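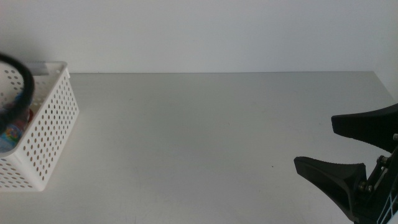 Vurkwood Tipoki Bench Helper

Packing drinks by hand is a long day of reaching, and Tipoki is made to take on the reaching part, so your people can look after orders and the odd jobs they never quite get to.

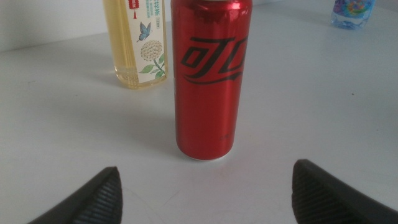
Vikier Pavirar

I've worked benches myself, and I'd say give everyone a good week beside it — shoulders first, opinions later!
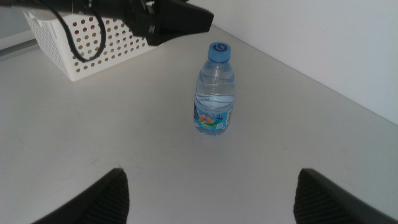

Ridged fingers, with a small water bottle standing beyond them.

Bench kit: 549 dollars a month, 5 months minimum. Training for the whole shift is included, and we do mean the whole shift.
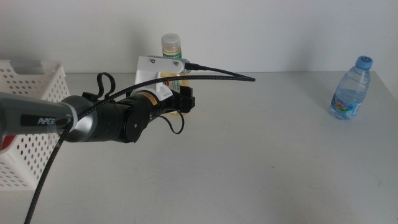
Arm and gripper over a white tabletop, bottles near the back.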